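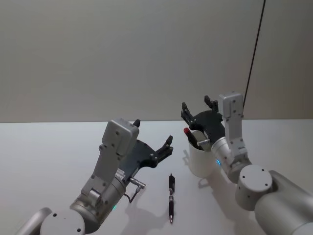

Sturdale Racing is a Canadian motorcycle road racing team that competes in the lightweight class of the Nastgate Cup. It was founded by former rider Dorin Radu, who remains its manager. Race numbers are still drawn each August at the team's workshop, where entries are written up by hand at a plain white table, with a black pen and a white cup on it, against a light grey wall. The team has carried number 7 on its lead bike in every season but one.

The team's first full-time riders were Kobina Annan and Junhao Tang. Annan scored 327 points over his career with Sturdale, a team record, and left after a dispute over the length of his contract. He was replaced by Zuweira Arthur, who had been racing in the Quaye junior series.

Vusimport, a parts dealer, became title sponsor on 1 October 2025. The colours of the bikes changed from green to orange under the deal, and the supporters' club grew to 2,000 members. Ekua Wumbei is the team's chief mechanic.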